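Nollow Community Hall
@nollowhall
August 5, 2021

1/ The Hall will reopen its refreshment service at the start of next month. This thread sets out the new arrangements for film evenings, talks and private hire. Hirers are asked to read it to the end before contacting the office.

2/ The open buffet table will not return. In its place, every guest will be given a tray, laid in advance and collected from the long table in the Predine Room.

3/ The change follows a review led by Afia Ayaaba, Events Manager, which began in January. The full review is available on paper from the front desk. A large-print copy may be requested.

4/ The main finding concerned queues. At the last well-attended film evening before closure, 106 guests were served from one end of a single table, and the second half of the programme began 19 minutes late.

5/ The review also noted a good deal of food left on plates, and drinks put down on window sills, on the piano lid and on the stage steps. The piano has been cleaned and retuned. Drinks must be kept away from it in future.

6/ Each tray carries one canned soft drink, one cup and one bowl. The can is given out sealed. Guests open it themselves.

7/ The bowl is filled at the table when the guest arrives. Hirers may choose popcorn, plain crisps or a mixed snack. Only one filling may be chosen for each event, and the choice must reach the office five working days beforehand.

8/ Nuts will not be served at any public event. Private hirers who wish to serve nuts should speak to the office first, as the bowls used for them are washed and stored apart.

9/ Laying out. All trays for an event are to be laid in the same way, so that staff can see at once if something is missing. The cup goes at the back, with the can near it. The bowl goes at the front, nearest the guest.

10/ Leave a clear space between one tray and the next. Trays placed edge to edge are hard to lift, and cups are easily knocked over when a neighbour's tray is taken.

11/ Handles should be kept free. Please do not push napkins, leaflets or raffle tickets through them. Printed programmes may be handed out at the door.

12/ The Hall now holds 172 trays, which is the seated capacity of the main auditorium. They are kept in the tall cupboard beside the Issahaku Staircase, on the lower three shelves. The upper shelves are for table linen only.

13/ Stacks should be no higher than the line marked inside the cupboard door. Trays must be wiped and fully dried before they are put away – several of the old ones warped through being stacked damp.

14/ Cups and bowls are supplied by the Hall and included in the hire charge. Hirers who prefer their own may bring them, provided that they are not glass. Glass is not permitted in the auditorium at any time.

15/ Soft drinks are bought by the Hall in bulk and charged at cost. Unopened cans will be taken back into stock and deducted from the final account. Opened cans will not.

16/ Guests who do not want a canned drink may ask for tap water, which will be poured from a jug at the table. There is no charge. Tea and coffee remain available from the hatch during the interval.

17/ A note on carrying. Guests using a stick, a frame or a wheelchair, and anyone else who would like help, need only say so at the table. A steward will bring the tray to the seat. Stewards have been asked to offer this without waiting to be approached.

18/ The auditorium seats do not have fixed tables. Trays may be held on the lap or placed on the ledge in front of rows B to H. They must not be left in the aisles, which are fire exits.

19/ The standard setting is as follows.

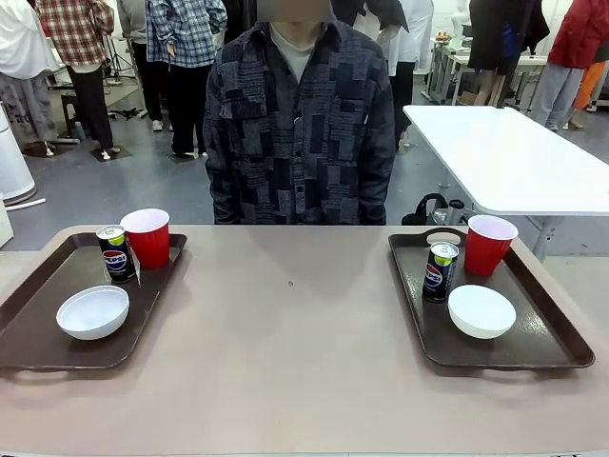 Trays laid to the new standard: canned drink, red cup and white bowl.

20/ Hirers laying their own trays are asked to follow the same order. A printed card showing it will be fixed to the wall beside the table.

21/ Clearing away. Trays should be returned to the same table after the performance. Cans go in the recycling bin by the side door, emptied first, and leftover food in the small green caddy. Bowls are stacked separately for washing.

22/ Please do not place full trays on the floor beneath the seats. The cleaning contractor, Clanton, begins work as soon as the auditorium is empty and cannot be expected to search each row in low light.

23/ Costs. The total spent on the new trays, cups and bowls was £2,000, met from the equipment budget. Hire charges will not rise this year as a result.

24/ The old buffet stands and the two large serving platters are no longer needed. Local clubs and schools may apply for them in writing. They will be given free of charge, but must be collected – the Hall has no vehicle.

25/ Existing bookings. Hirers who booked under the former arrangements will be moved to the new service unless they tell the office otherwise. Those who had paid a buffet deposit will have it returned in full, by the same method as the original payment.

26/ Children's parties are treated separately. The long table is too high for younger children, and trays for these events will be carried to the low tables in the Predine Room. The bowl may be filled with fruit on request.

27/ Questions about bookings and deposits should be sent to Aba Asamoah in the Hall office. Questions about food, allergies and the choice of filling should be sent to Afia Ayaaba. Replies to this thread are read, but bookings cannot be changed through it.

28/ Correction to post 18: the ledge runs in front of rows B to G only. Row H has no ledge, and guests seated there will need to hold their trays. The seating plan at the front desk has been amended.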